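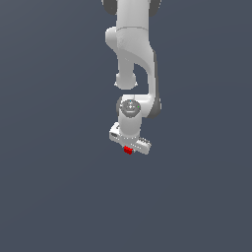 The Semstead arm and the red cube, in the simulator.

Priya Begay had the back computer in Room 22 because the others were taken. The fan in it rattled. On the screen the white arm hung down with nothing round it but grey, and the red cube was at the gripper.

"Where's the table?" said Mr Van Dusen.

"I turned it off. It was slowing everything down."

He leaned in to look. He taught chemistry and ran robot club because the last teacher had moved to Plivarport – he said so himself at the start of every year.

"You'll want it back for the regional," he said. "They score the placing."

"I know. I'm only doing the wrist."

She typed a new number for the last joint and ran it again. It was attempt 51. She wrote that in the exercise book, under attempt 50, and next to it she wrote the angle and the word "held". There were five helds on the page. The rest said "slipped", and one said "bus", from the evening she'd had to leave halfway through.

Her brother worked at Hullico, on the packing line. He had told her the arms there never dropped anything. Then at tea he had told their mum about a whole pallet of jam.

"Can I have a go after?" said the boy at the next desk.

"Two minutes."

She saved the file twice, under different names. Outside it was December and already dark, and the cleaner had started on the corridor. Priya found the line that said table, changed false to true, and waited for it to load.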